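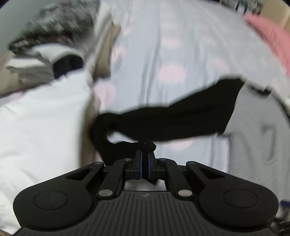

Household Practice, Unit 2: Sorting and Folding Clean Laundry
Course notes, Maya Harb, Prulldale

2.1 Work surface

A bed is the usual sorting surface in a small home. Keep the load on one half of the mattress and leave the other half clear for finished stacks. Move pillows up to the headboard before starting. A standard load for this unit weighs over 3000 grams dry.

2.2 Order of removal

Take items from the top of the heap. Do not pull a sleeve or leg that runs under other garments; lift whatever lies across it first. Small items -- socks, gloves, cloths -- come out as they appear and go to a separate row.

Socks are laid flat, full length, toe to the left. A bunched sock is pulled straight from both ends before it is laid down. Pair only when the heap is gone.

2.3 Mixed heaps

Dark garments tend to hide lighter ones of the same load. In the heap on the dotted sheet, black clothing lies over a light grey piece, with beige-khaki fabric partly hidden and white fabric trailing out at the left. Work the black layer first, then sort the remainder by color.
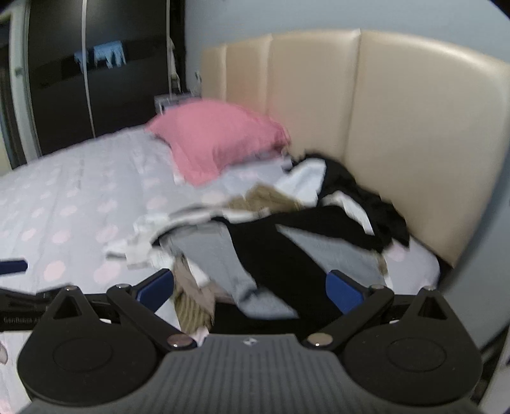
2.4 Folding

Shirts: button the collar, face down, sides to center, then halve.
Trousers: match the inner seams, smooth, fold in thirds.
Stacks should not exceed the width of the shelf they are meant for.

2.5 Before next session

Read the Amissah handout, page 176. Bring one unsorted load and a flat basket.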